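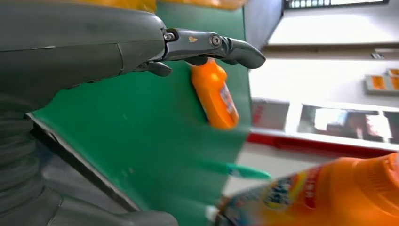 Home Notebook Benches Stores Recipes Archive Contact

March, started writing this at 4:15, finishing after tea

Bottle day again. I said last time that I'd get the small bottles sorted before I started anything new, and then I started two new things, so this is me making up for it. Shufen Qin had the long bench until lunch and I took over after that with the green board and a roll of masking tape.

First, the small orange bottles. I do love these. They're the right size for the drawer, the color is impossible to lose on a bench full of gray stuff, and the rounded shoulders mean they don't snag on the divider when you slide one out. The trouble is that they all look alike from above, and I have been storing them standing up like a fool. White, blue and red label on the side, lovely, very cheerful, and completely hidden once the bottle is in a row with its friends! So everything is going on its side from now on, label up, neck toward the back of the drawer. Rongrong Shen suggested this at the end of last year and I argued with her for most of a coffee break. She was right. I have told her so.

Drawer plan as of today:

Top drawer – small bottles, lying down, labels up
Second drawer – caps, spare labels, the good scissors
Third drawer – anything waiting to be checked
Bottom drawer – the Hatell trays, which are too heavy to go higher

I wanted the third drawer to be caps, but Shufen keeps her knee against that one when she's sitting at the end and she says it rattles. Fair enough. Caps went up one.

Now the board. It's the teal-green one, the one I keep saying I'll replace. It has faint scuffs on it and a few pale specks that I've gone at with soap, then with the citrus stuff, then with a plastic scraper, and they are staying put. I've stopped minding. It's smooth, it's flat, and orange shows up against it beautifully, so if a bottle rolls away from you, you can see where it has gone. I tried the afternoon's first batch on the white board from the Bramcombe order and my eyes were tired in no time (too much glare from the window side, and the thing slides about on the bench). Went back to green and got through the rest in half the time. If anybody is tempted to throw the green one out while I'm away, please don't.

A note on weighing, mostly for me. I put 300 ml of water through the little Clarkero jug as a check before filling, and the jug line and the scale agreed nicely at 300 g, so I'm happy to go by the jug for rinse water. I would still weigh anything that matters. The scale took an age to settle after somebody leaned on the bench, and I have moved it to the corner by the wall where there's less leaning. It seems calmer there.

Relabeling. I got 33 of the small bottles through this afternoon, which was everything in the tub. Six of those had labels lifting at one edge, and I redid them. What worked:

Warm the bottle in your hands first, a minute or so.
Peel slowly, low angle, starting from the lifted edge.
Wipe with the citrus stuff, then with a dry cloth, and then wait. Really wait. I rushed the first one and the new label skated right around the side.
Line up the bottom of the new label with the start of the curve and press from the middle outward.

What didn't work: the hair dryer. It softened the glue so much that I ended up with a gummy stripe and had to start over. Rongrong swears by it for jars, and maybe it's fine on glass, but I'm done with it for these.

I also had a go at the label roll from Cao, the one Shufen ordered as a trial. Nice paper, takes pen well, doesn't smear under a damp thumb. The corners are square, though, and square corners are what lift first in my experience. I clipped the corners off two with the good scissors to see if that helps. They're in the third drawer with a pencil tick on the cap. Could somebody please leave them alone until the end of the month? If they hold I'll order the rounded ones and stop fiddling.

Things I noticed while I was at it:

The caps are a mixture again. Some have the liner and some don't, and a cap without a liner will go on and feel perfectly tight and then weep if the bottle is lying down – so now that they ARE lying down this matters. I pulled out all the bare ones and put them in the jar by the sink. Use those for dry things only.

The drawer liner in the top drawer is too slick. Bottles travel to the back every time it's shut. I've cut a strip of the rubbery shelf mat and it's better, but I ran out of mat before the last row. Need more.

We're low on masking tape. I've used the end of the blue and I'm now on the brown, and I don't like writing on the brown.

Shufen came by as I was closing up and asked whether the big bottles should lie down too. I said no, and then couldn't come up with a decent reason. The drawers aren't deep enough for them anyway, so they stay on the shelf until we've thought about it properly. She'd like the shelf edge marked with tape so we know where each kind goes. I'd like that too, once we have tape!

To do next:
Shelf mat, one more roll
Masking tape, blue or white
Look at the two clipped labels
Ask Rongrong if she still has the drawer divider that came with the Hatell trays
Wipe under the green board, I could feel grit when I slid it back

Washed up, board leaned against the wall to dry, scale off. Left the jug upside down on the cloth.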